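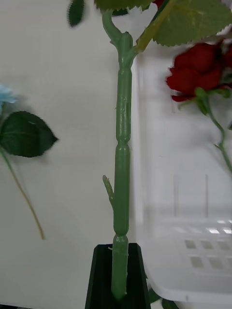 The **Plelter Florilegium** is a Latin compilation of short extracts made at Skilard Abbey in the late Middle Ages. It gathers passages from the Church Fathers, Roman moralists, and collections of proverbs, arranged by topic for use in preaching. The only complete copy belongs to the Angelovski Collection in Pedley. It takes its name from the parish of Plelter, where the book was kept after the abbey closed.

## Background

The word *florilegium* comes from the Latin for "flower" and "to gather," and was used for books of selected readings. Compilers often described an extract as a flower picked from a larger field. Such books let a preacher find a suitable quotation without owning the full work, and many religious houses made their own.
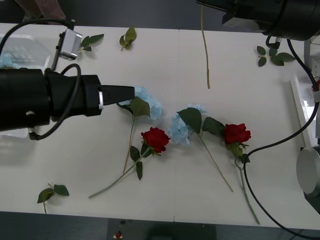
*Artificial red roses and blue hydrangeas with loose leaf sprigs*

## Contents

The text holds 1,000 numbered extracts under 19 headings. The headings begin with the vices, move on to the virtues, and close with death and judgment. Most extracts are one or two sentences long. Seneca and Gregory the Great are quoted most often, although several sayings given to Seneca are by later writers.

A prologue asks readers not to add new material in the margins. Later owners ignored this, and the section on anger has more added notes than any other.

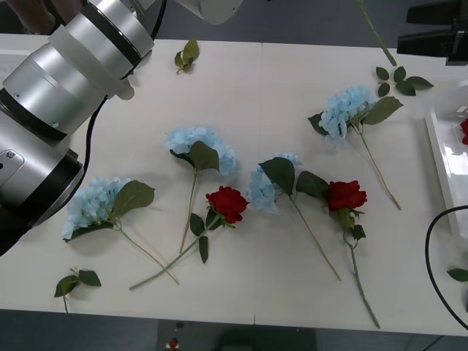
The order of the extracts within each heading is less regular. Biblical commentary usually comes first, but the section on friendship opens with a group of proverbs, two of them in English. These may have been copied from a schoolbook.

## Manuscript

The Pedley copy is written on parchment in four hands. The main scribe wrote the prologue and the first 11 headings. Two leaves are missing from the end, but the loss affects only the subject index.
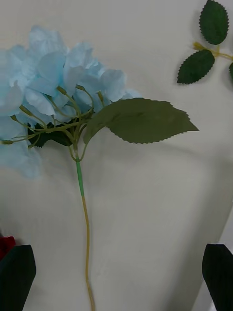 The decoration is limited to pen drawings at the start of each heading. Every drawing shows a flower head, with the titles of related headings written on its branches. The branches fan out from one point at the top of the main stem, much like the thin green stalks beneath the petals of the pale blue artificial hydrangea. A reader could follow a branch to its title and then turn to that part of the book. Red ink was used for the titles and brown for the stems.

## Editions

A partial transcription covering the vices was printed in Pedley. A full edition, with an index of sources, followed in December 2019. Fragments of a second copy survive in a binding and differ from the complete text mainly in spelling.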